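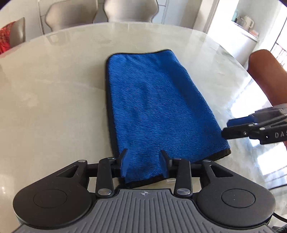

Folding a cleaning cloth is a waste of a good minute, according to Venla Keskinen, who wrote in after my January column on linen cupboards. She throws hers in a bucket under the sink and has done so for 17 years. Her cloths come out creased, she says, and the bench doesn't mind.

I take the point. A microfibre towel is there to pick up dust and spills, and a crease does it no harm. I still fold mine, and I think most people would be better off if they did too.

My reason is the bucket. When I kept one, I grabbed whatever was on top, so the same two or three towels did all the work and the rest sat at the bottom going musty. Folded and stacked, they get used in turn. I can also tell the colours apart. Blue is for tables and glass in our house, and I don't want it mixed up with whatever did the bathroom floor.

It doesn't need to be fancy. Lay the towel flat on a table, fold it lengthwise, then in half again. Plush ones hold a bit of a hump at the fold – leave it. I did a basket of 20 the other night before the kettle had finished its second boil.

Niilo Ahonen wrote too, to ask about ironing them. Please don't. The fibres are synthetic and a hot iron can melt them. Skip the fabric softener as well, as it coats the pile and the towel stops soaking things up.

Keskinen can keep her bucket. I'd only ask her to tip it out now and then and see what's down there.

Print this article
E-mail this article

Related items
Tea towels: how many is too many?
The Listwood drying rack, seven months on
Letters: more on linen cupboards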